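Betreff: Re: Rücknahme von Mehrwegbehältern, Fristen ab März

Sehr geehrte Damen und Herren,

zu der unten zitierten Anfrage aus dem Verteiler nimmt die Geschäftsstelle Ramport wie folgt Stellung.

Die Rückgabefrist beträgt ab März einheitlich 30 Tage ab Lieferschein. Für den Standort Hofstetter gilt bis zum Ablauf des Rahmenvertrags weiterhin die Frist von 60 Tagen. Kratzer, Scheuerstellen und Verfärbungen an Wänden und Böden gelten als übliche Abnutzung und werden nicht berechnet.
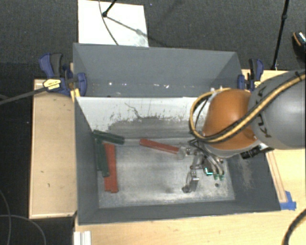

Berechnet werden Risse, Verformungen des Randes sowie fehlende Etikettenhalter. Der Schaden ist binnen zwei Werktagen auf Formblatt 44 anzuzeigen; verspätete Meldungen gehen zu Lasten des Entleihers. Die Reinigung obliegt wie bisher der Firma Rorkon.

Am 12.07.2018 schrieb die Disposition Didwood:
> Wir bitten um Klärung, ob die verkürzte Rückgabefrist
> auch für Altbestände gilt und wer die Kosten für
> verkratzte Behälter trägt. In der letzten Abrechnung
> wurden solche Fälle uneinheitlich behandelt.

Altbestände sind von der Neuregelung erfasst. Die beanstandete Abrechnung wird geprüft.

Mit freundlichen Grüßen
Geschäftsstelle Ramport
Behälterverwaltung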